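I've been meaning to write this up since April, when my sister-in-law finally wore me down about the plastic bin. You know the one, everybody has one, gray with the cracked handle and a lid that went missing two moves ago. She has a wire basket for everything in her house, down to the onions, and she sent me the link to the Doležal wire-mesh catchall with a note that only said "please."

So I bought it. I paid 345 crowns at the little Drodenent shop while we were over visiting family, and then had to carry it home on my lap because it wouldn't go in the suitcase. My husband thought I'd lost my mind. (He's come around!)

## What I like about it

It's a plain rectangle, silver mesh, open at the top, and it holds a truly silly amount. My habit is to toss things in all day long and sort them out later in the evening, and with the old bin "sorting" meant tipping the whole business out on the rug because I couldn't see past the top layer. With mesh I can peek in from the side and at least get a hint of what's hiding down there. It's such a small thing but it has saved me a lot of time on my knees.

It also doesn't mind mixed company. I'm not a person who keeps toys with toys and kitchen things with kitchen things -- I wish I were -- so mine gets the soccer ball and the tiger and the smiley ball in along with tin cans and whatever blanket was on the couch. The light blue knit one usually ends up half in and half hanging over the rim, and the green puffer with the googly eyes stares at me from the middle of it all.

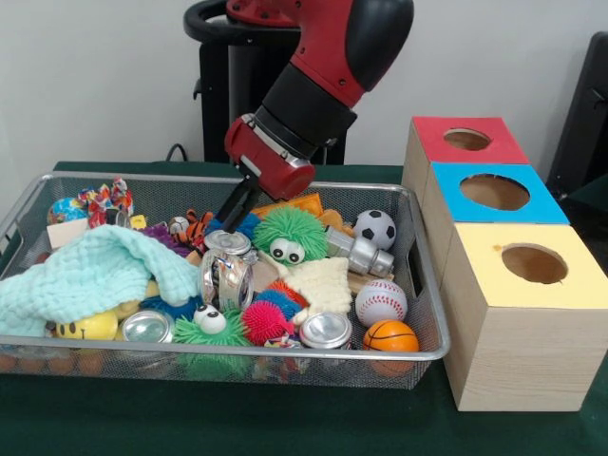
## What I don't like so much

Knits and mesh are not the best of friends. A chunky blanket will catch on any rough spot if you yank it, and I have pulled one loop already and had to coax it back through with a crochet hook. Lift it straight up and take your time and you'll be fine, but try telling that to someone who is seven and wants her blanket now.

Little things are the other trouble. Anything marble-sized works its way to the bottom and stays there, and crumbs and dust go right on through to the table. I keep a cloth under ours, partly for the crumbs and partly so the wire doesn't scratch. My neighbor Tincuța Lazăr folded an old pillowcase into the bottom of hers, and I may copy her, though I do like being able to give mine a good shake outdoors.

## Would I buy it again?

Yes, I would, and I nearly did last month, for the mudroom. I looked at the Clarnance one first, which is prettier and has a fabric liner you can take out and wash, but it was 700 for more or less the same size and I just couldn't do it. If you have a lot of scarves and soft things, maybe the liner is worth it to you. For balls and cans and squeaky toys, save your money.

After 15 weeks of being dragged from room to room the corners on mine are still square and the rim hasn't bent. I wipe it down with a damp rag when I remember to. The old gray bin is out in the garage now, holding potting soil.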